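Trying out hand-held grippers: the August gallery

I've been promising to put this page up for ages, so thanks to everyone who nagged me. We spent a good part of August trying out hand-held grippers at Lustgate, which is what we call the long room at the back of the unit, and I was the one who got to do most of the actual gripping (lucky me, my forearms still know it). The idea was simple enough. We had two designs on the list, the Doltik and the Marino, and we wanted to know which one we could live with for a whole winter of folding, sorting and putting things in baskets.

I should say up front that I'm no engineer. I did the handling and wrote the grumbly notes, and the clever people did the wiring and the controller settings. So if you've come for torque curves you'll be disappointed, but if you want to know which one makes your thumb go numb, you're in the right place!

I've kept it to a couple of pictures and put the longer notes in between. Click through for the bigger versions.

Both hands at the basket table

Cloth was the job I was looking forward to least, and I ended up enjoying it the most. One gripper in each hand, jaws facing each other over the wood, green basket on the left with the mint cloth and the stripy one in it. I like to bring the two jaws close together before I go in for a corner — it gives me a feel for where the tips are.
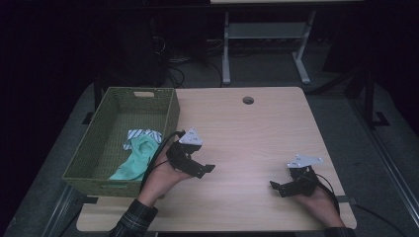 Notes from the cloth runs

We set ourselves 200 goes in total, split evenly between the two designs, each go being one cloth picked out, laid on the table and put back. I did mine in short sittings with a cup of tea after each, and I'd recommend the tea to anyone planning the same thing.

The Doltik closes with a lovely light squeeze. You hardly notice it for the first half hour. It is a bit vague right at the end of its travel though, and with thin fabric I kept thinking I had hold of an edge when I only had hold of air. The Marino is stiffer and tired me out sooner, but when it's shut you know it's shut. I dropped 27 cloths with the Doltik and a lot fewer with the Marino, and I was trying just as hard with both (I promise).

Cables were my other big moan. Working two-handed, I was forever thinking about which way each one ran, and I got into the habit of sorting the left and the right out before picking anything up. If I turned my wrist too far I could feel the cable tugging back at me, and that's a horrible feeling when you're trying to be delicate. Longer cables went straight on the wish list, along with a softer sleeve where they leave the body.

We also swapped between two controllers, the Janditz box and our old one. I couldn't feel any difference in my hands at all. The others tell me the Janditz starts up quicker and sulks less when you unplug something, so it's staying.

What the gripper's own camera gets

I love these views. Fingers wide open, nothing between them, just the grain of the table and a great pale patch of light across the middle. We checked an open view like it before each sitting, looking for both fingertips and plenty of clear table beyond them. The shine on the wood bothered the others much more than it bothered me, and we've talked about a matt cover for next time.
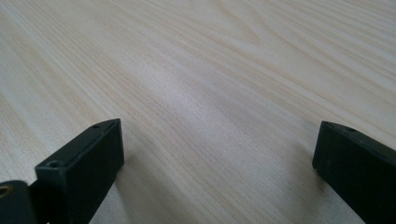 Where we've got to

The Marino wins it for cloth, and I'd say the same if you asked my hands at three in the afternoon, grumpy as they'd be. For small hard things like pegs and bottle tops I'd still reach for the Doltik, and I'm pushing to keep a pair of each on the shelf. Next up is 3 different fingertip pads, all on the Marino, and I've already asked for a stool with a proper back. More pictures when that's done!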